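Publié en novembre, par Malte Ackermann
Rubrique : Les petits curieux > Robots

Au club Cenodier, le samedi, on apprend à un robot à ranger la vaisselle ! Il s'appelle Siu, il a 2 bras, et sa mission de l'année, c'est de poser des tasses à l'envers sur un plateau.
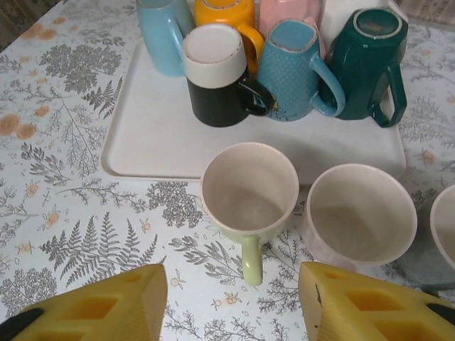

Attraper une tasse, pour toi, c'est facile : tu la vois, tu la prends, hop ! Siu, lui, doit d'abord trouver où elle commence et où elle finit. Ses doigts en mousse jaune serrent doucement, et une anse vert clair tournée vers eux, c'est déjà une bonne prise. Ensuite il faut la retourner sans cogner les voisines... sacré défi !

Les élèves ont noté 81 essais, dont 77 réussis. Bravo à eux !

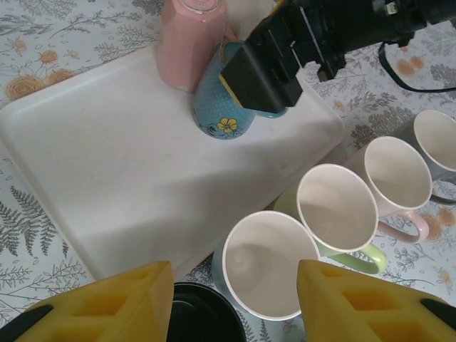 Lina demande si un robot peut apprendre tout seul. Pas tout à fait : au club, on lui montre le geste, encore et encore, et il s'entraîne à le refaire.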